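Hurkine's matchmaking fix has arrived, and players have some questions

October 2023

Zidley has pushed out update 1,744 for its online shooter Hurkine, and the patch notes say the matchmaking trouble that has followed the game since August is over. Players have read that sentence before. The last two updates made the same promise, and both were followed by a hotfix.

The problem is easy to describe. Ranked matches are supposed to group players within 400 rating points of each other. Since the Fluleck map went into the ranked rotation, newcomers have been landing in lobbies with people far above them, losing badly, and then being docked points as if the match had been fair. Zidley first called this "a display issue." A week later it was "a rare edge case." The new notes call it "a known bug affecting some regions," without saying which ones.

What the studio says it has done is rebuild the way the game picks a lobby when the queue is short. The old system widened its search every few seconds and, in some cases, never stopped widening. The new one is meant to give up after five minutes and send the player back to the menu. That sounds sensible on paper. It also means that anyone who plays late at night may simply trade bad matches for no matches, and the notes have nothing to say on that point.
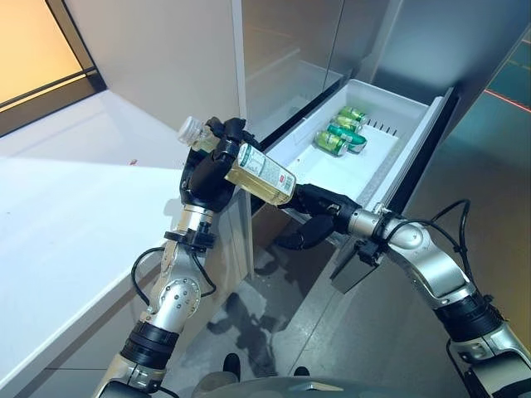 Will players get back the rating points they lost to the bug?
Only some of them, going by the patch notes. Zidley says it will restore points for matches flagged by its own system, but it has not explained how a match gets flagged, and there is no form for reporting one that was missed.

The community is not waiting quietly. A thread on the official forum asking for a full ranked reset had 1,520 replies when it was locked by moderators, who pointed people to a survey instead. The survey does not mention a reset.

There are smaller changes in the update too. The Paulík rifle loses a little range, footsteps on metal floors are louder, and the party menu no longer freezes when a friend leaves. Those look real enough and should be easy to check.

The matchmaking claim will take longer to test. Zidley has not published any queue data, before or after the patch, and a spokesperson would only say that the team is "happy with early results." Ranked play is open again on all platforms, with Fluleck still in the rotation.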